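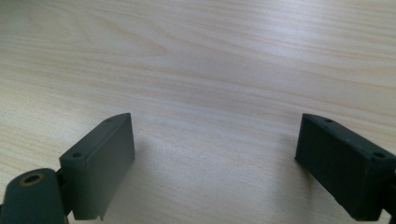
The shared workroom on the ground floor of the Beltbridge building will change how it handles desk clearing and plastic waste starting in August, after several months of complaints about packaging left on the tables.

Under the new rules, every table is to be left bare by the end of the day. Bags, wrappers and padding from deliveries go in the bins before the person who opened them leaves the room. Tools, chargers and paperwork can stay in the building but have to be put away on the shelves along the hall side.

The change was announced by Jade Turcotte, who manages the building for its owner, Hellwig. She said the tables are used by different tenants in the morning and the afternoon, and that the first people in have been spending too much of their time cleaning up after the last ones out.

"People pay for a table and they should get a table," Turcotte said. "If you open a package, deal with the package. It takes a minute."

Two of the tenants, Fudov and Flirnia, receive most of the deliveries. Fudov repairs small household appliances and gets parts in separate plastic bags, often several to a box. Flirnia puts together sample kits for fabric stores. Both firms have agreed to the rules, and Flirnia has moved its unpacking to the morning so that it is finished before the afternoon tenants arrive.

Bins will be emptied at 4 p.m. instead of 9 a.m. The old schedule meant that anything thrown out during the day sat overnight, and by evening light plastic was often piled above the rim.
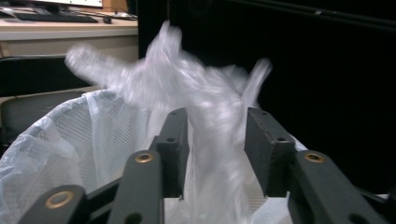
Loose bags have been the hardest part to manage. They weigh very little, spring back open after being pushed down, and end up on the floor when someone walks past a full bin. Tenants are being asked to press the air out and tie several bags together before dropping them in. Clean bags that are still in one piece can go in a box by the door for anyone who wants to use them again.

Liners will be replaced each time the bins are emptied. Spare liners will be kept in the supply cabinet, and tenants may change one themselves if a bin fills up early – full liners should be tied and left by the back door, out of the walkway.

The rules also cover the tables themselves. Wood surfaces are to be wiped with a damp cloth and then a dry one. Spray cleaners are no longer allowed on them, and box cutters should be used on a cutting mat. Hellwig refinished the tabletops last year and does not plan to do so again soon.

There are no fines. Turcotte said she will talk to tenants directly if a table is left covered, and that anything still out at 8 p.m. will be moved to a shelf with a note on it. Items not picked up within 10 days will be thrown away.

Tenants had asked for a second bin near the windows. That request is still open – Turcotte said she wants to see how the later pickup works first. Questions about the new schedule can be left at the front desk.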